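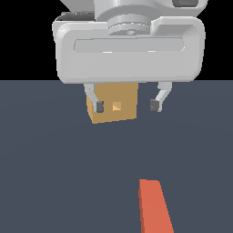
按照 Kendra Boychuk 的看法，旧地图上的比例尺是最不该先看的东西，应当先看纸。她的理由很简单：比例尺会随纸张伸缩，而纸张不会替制图者说谎。Urszula Sadowski 只同意前半句。她经手过的纸里，有不少是后来换了衬布、裁过边的，纸本身也需要核对。

两人争论的对象是一幅铜版印制的县域图，图名栏写着 Parnell，覆盖 Parnell 及其以东的 Erko 河谷。图幅由四块拼成，背面裱麻布，折叠后可装入书函。分块之间留有窄缝，供折叠时弯曲。问题就出在这些窄缝上：裱糊时各块的间距并不一致，直接在整幅图上量取跨缝距离，得到的数字必然偏大。

纸张的变形比窄缝更难处理。铜版印刷要求先将纸润湿，纸在湿润状态下受压，干燥后收缩。手工纸的收缩在纵横两个方向上不同，机制纸沿纤维方向收缩较小，垂直方向收缩较大。结果是图上的正方形经纬网格变成了矩形，而印在图边的比例尺只能反映它自身所在方向的变形。用横置的比例尺去量南北向的道路，误差从一开始就带进来了。

Hélène Beaudoin 在核对这幅图时采用的办法是放弃图上比例尺，改用控制点。她选取教堂塔尖、桥台和道路交会处，在现代测量成果中找到对应位置，再计算两套坐标之间的变换关系。桥要慎用，改建时常常移位。河流交汇处看似稳定，在冲积平原上却不可靠，Erko 河下游的河口就已向南摆动。最后保留下来的控制点为62个，分布在四块图上，每块单独求解，不作整体平差。

单独求解的好处在于能把分块变形与测量误差区分开。若某一块的残差呈现有规律的方向性，多半是纸的问题；若残差杂乱，则应怀疑原始测量。Parnell 图的西北块属于前一种情形，东南块属于后一种。东南块是山地，地貌以晕滃线表示，线条短而密，山脊走向大体可信，山体之间的相对位置则偏差明显。当时的测量队很可能只沿河谷布设了导线，山上的部分靠目测补绘。

晕滃线本身也值得细看。严格的晕滃法以线条粗细表示坡度，坡越陡，线越粗。这幅图的刻工没有遵守这一规则，陡坡和缓坡的线宽几乎相同，只在靠近山脊处加密。Demyd Hrynyshyn 认为刻工手中的底稿并无坡度数据，只有山脊线和若干山名，剩下的全凭刻刀。他把图中的 Rainer 山与后来的等高线图叠合，发现北坡被画得过陡，南坡一处明显的台地则完全没有表现。

图上另有两类信息容易误读。一类是铁路。实线表示已通车线路，虚线表示已获许可而尚未施工的线路，但手工上色时，着色者常用同一种红色把两者一并描过。褪色之后，虚线的间断处被颜料填满，看起来与实线无异。用放大镜在斜射光下观察，印刷墨线略微凸起，颜料则平铺在纸面，两者不难分开。Carivgate 支线便是这样一条从未动工的铁路，却被后来至少2种翻印图当作现成线路收录。

另一类是高程注记。Rainer 山旁注有888，图上没有说明单位，也没有说明起算面。按英尺理解，与实际高度相差过大；按米理解又与该图通篇使用英里的做法不合。Tyson Gill 提出第三种可能，即该数字以英尺计，但从河谷内某一基准点起算。他在图边附注中找到一句关于“水位以上”的说明，字迹磨损，无法确认所指的是哪一处水位。在找到测量手簿之前，这个数字只能照录，不宜换算。

版次的判断同样离不开细节。铜版可以反复修改，刮去旧线，从背面敲平，再刻新线。修改过的地方通常留有浅灰色的底调，那是刮痕中残存的油墨。镇区边界、邮局符号和道路名称是最常修改的部分，图名和出版者署名反而可能多年不动。因此，图上所印的年份只能说明版何时刻成，不能说明这一张何时印出。Sadowski 编的著录条目里，这幅图的编号为214，年份一栏写的是刻版年份，印刷年份另加方括号。Boychuk 主张连方括号也去掉，写“不详”。

对收藏者而言，上述核对大多不需要仪器。一把钢尺、一只放大镜、一盏可以放低的灯，足以完成初步检查。先量图廓的四条边，再量两条对角线，分块裱装的图应逐块量。对边不等，说明纸有不均匀变形或经过裁切；对边相等而对角线不等，说明裱糊时受到斜向拉扯。量得的数值用铅笔记在单独的纸上，连同当时的室内湿度。8月量的数与冬天量的数放在一起比较，差别往往超过图上一条道路的宽度。

Beaudoin 的控制点坐标表按块编排，变换参数列于各块之后，残差以毫米计，取图面值。东南块有几个点残差偏大，表中照样列出，未予剔除。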